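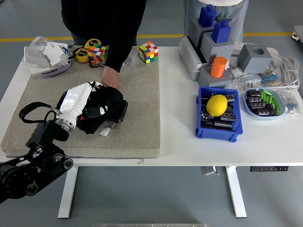 Photo: Cukdale Bench Notes

Print this page | E-mail this to a friend

Search this site Enter keywords Go

The soft half and the hard half

2023-09-03

She wants to talk about the mat first. Fair enough, it takes up half the table.

"Everybody asks about the parts. The mat is what I fought for," she says. We are in the workroom at Cukdale, upstairs from the old Saludo showroom, and she has a mug in one hand and a roll of labels in the other. She looks after the tables here. Has done since January. Before that there was no mat, no soft half and hard half, just stuff.

The rule is simple enough to explain while walking. Left half, the mat. Anything that scratches, anything that rolls, anything with a wire on it that might get dragged. Right half, bare white top. Blocks, stands, the printed-looking grey things that can look after themselves.

Does everyone stick to it?

"No." Long pause. "Mostly. The small bags wander."

They do. A clear bag of resistors, blue and beige, has ended up over by a coil of grey cable on the hard side, and she doesn't seem bothered. Resistors can live there, she says. What she minds is a bag with nothing written on it. Hence the label roll.

I ask where it all comes from. All over. Some was bought in, some was left behind when the Eto people moved out, some of it she suspects has simply always been in the building. There was a stock list once. It had 408 lines on it and she gave up about halfway down, then started again with her own, which has 569 and is still not finshed.

"It got longer because I stopped writing 'misc'," she says. "Misc was doing a lot of work."

The grey and blue pieces are her favourites, though it takes a while to get her to admit it. A grey holder made in steps, two blue blocks sitting up on it, the taller one highest. In front, an orange cylinder stood upright in its own grey base. Then a grey cube with a round hole in the top. She likes that they have a place to go back to. You can tell from the door if one is missing -- try that with a box of cables.

"Colour helps. Blue goes up there, orange goes in the stand. I don't need to write that down for anyone."

And the cloth? Black, cartoon print in white, crumpled up in the middle of the mat with a dark rectangular thing half under it and a little white plug poking out, red and black wires. I had taken it for something dropped. She laughs at that.

"It's cloth. It crumples. I did try folding everything soft for a while and it lasted till lunch." Her view now is that soft things get the middle of the mat and hard things get the edges, so you are never feeling about under a heap for a sharp corner. But wires she is strict on. A plug has to be where you can see it. If cloth goes on top of something with a lead, the lead stays out.

She puts the mug down on the windowsill. Never on the table. Second rule, apparently, and the only one she has ever raised her voice over.

We talk a bit about money, not much of it. The mat cost less than people think. She got a length of it through Kestico, cut the corners round herself with kitchen scissors because square ones lift and catch your sleeve. Took an evening. The bags are a bigger cost over a year, she goes through up to 300 of them, and she would like people to stop throwing the good ones away.

"Open it, empty it, put the bag back in the corner. Thats all I ask."

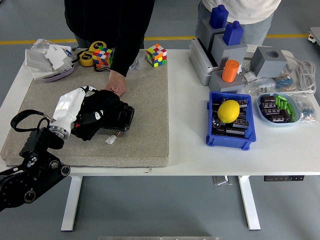
Filed under: WORKROOMS AND SHEDS

The corner she means is the back left. Clear plastic in a pile, white pieces in with it, and just below that something white with a purple rim that she calls the dish, though she isn't sure it started life as one. Does she tidy that pile? Sometimes. Not before a visitor, she says, as that would be cheating.

Next along are the tape measures, both yellow with black middles, one lying half on the other. She has tried hanging them up. Hooks, a nail, a length of string. They came back to the mat every time, so in the end the mat became where they live. "You lose that kind of argument and you save yourself the hooks."

Then the puzzle cubes. There are 2 on her list, entered under T for toys, later moved to C for cube, then P. One leans on a tape measure, the other stands further along towards the middle of the back edge. Both scrambled.

Has she ever solved one?

"One side. Red. Years ago, and it took me most of a train journey." She doesn't think they should be put away solved either, she likes them left as they are. Someone on the late shift disagrees and there have been notes about it.

What would she change, given a free hand? A second mat, smaller, for the far end. Better light over the right side, where grey on grey gets hard to sort after four o'clock. A shallow tray for the cables -- the black one by the tapes gets everywhere and the grey one won't stay coiled unless you tell it twice. And a proper shelf. She has been promised a shelf.

Clearing down at the end of the day takes her ten minutes on a good day. Soft half first, starting at the back corner and coming forward. Then blocks back on the steps, orange in its stand, loose bags checked for labels. She leaves the table itself till last and wipes only the bare side. The mat gets a brush when it needs one, stiff bristles, always away from the plugs.

"People think I'm fussy," she says, tearing off a label and sticking it to the back of her hand so she won't forget what it's for. It says TRAY.

She goes off to find one. I leave my cup on the windowsill.

Print this page | E-mail this to a friend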